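An afternoon at the Trera County Family Justice Center

The county held its open house in August, and the line was out the door by one. I went because I have sat through a lot of child abuse hearings in this county, and because the flyer used the word "transformative" twice.

The building used to be a furniture showroom on the Dorum road. It now holds, on two floors, the people who get called when a child is found hurt, hungry or locked in: a sheriff's unit, caseworkers, a prosecutor's office, a small medical suite and the rooms where children are interviewed. Until this year those offices were spread across three towns, and a child could tell the same story four times before anyone filed a charge. Putting them under one roof is a sound idea. Other counties did it a long time ago.

We were taken around in groups of 20. Our guide was a deputy from the child crimes unit, polite and quick on her feet, and she had clearly been told to keep us moving. The first stop was the hotline room. The calls used to roll over to a shared dispatch desk at night, and now they are answered here at all hours. She said the center takes up to 600 reports in a month. I asked how many of those lead to somebody knocking on a door within a day. She said that number was being worked on. I wrote it down and put a star next to it.

A man in our group asked what happens when a neighbor calls three or four times about the same house. It was the best question of the afternoon. The deputy said repeat calls are now flagged on screen automatically, using software from a company called Vunico. Before that, flagging depended on somebody remembering the address. She said this lightly. I have read two case files from this county in which nobody remembered the address.

We weren't shown the software working. A large monitor had a sample case on it, with a made-up street and a row of yellow triangles, and when someone asked what a caseworker does after seeing a yellow triangle, the reply was that there is a protocol. I asked for a copy. There is a form for that, and it goes to the county attorney.

Upstairs things got better. The interview rooms are plain and quiet, with low chairs and a door the child can see from every seat. One interviewer talks to the child while the detective and the prosecutor watch from next door, and everything is recorded. The interviewer who met us said the hardest habit to teach is waiting. Adults want to fill a silence, and when they fill it they put words in, and a defense lawyer will find those words a year later. She had no slides. She answered everything we asked, including a rude question about false reports, and I could have listened to her for the rest of the day.
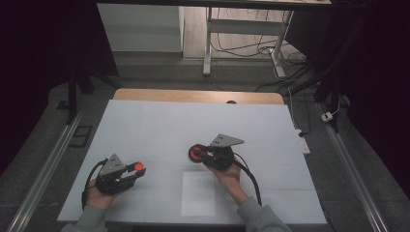

The medical suite was next, and there the tour slowed down, mainly because the hallway is too narrow. Two exam rooms, a locked cabinet, a shower, a closet of clean clothes in children's sizes. The nurse on duty said that before the center opened, families drove 40 miles for an exam by someone with the right training, and some of them simply didn't go. I believe her. I also noticed that the staffing chart on the wall had one name on the day shift and a blank where nights should be. The blank, I was told, is a posted position. It has been posted since spring.

Then came the speeches, in what will be the training room. The county had brought in a consulting firm, Tiwari, to plan the move, and the firm's representative talked for longer than anybody else. We heard about pathways and about wraparound care. We heard that response times were "trending positively," and the chart that went with it had no numbers up the side. When a woman near the front asked what the line was measuring, there was some discussion at the podium, and the answer turned out to be time from assignment to first contact. That leaves out the time from the call to the assignment. Anyone who has covered these cases knows that is where the days get lost.

To be fair, the sheriff's office was more careful. Its speaker said that the building would not have prevented the cases people in the room were thinking of, and that homes where children are kept out of school and out of sight are still very hard to find. No teacher sees them, and no doctor. The center can only act on what gets reported. It was the plainest thing said all day, and it got the least applause.

I stayed for the questions. Funding for the overnight hotline staff is a grant, and the grant runs for 2 years. What comes after was described as a conversation. The prosecutor's office hasn't added any lawyers. Foster placements, the first thing needed when children are taken out of a house together, are handled by a different department in a different building, and that department did not have a table at the open house.

Cookies and coffee were set out in the lobby, along with tote bags. I took a brochure and left the bag. Back in the parking lot I tried the hotline number printed on the back, told the person who picked up that I was only checking it, and was thanked and asked to hang up. It rang twice before they answered.

My request for the protocol is in. The form says to allow thirty working days.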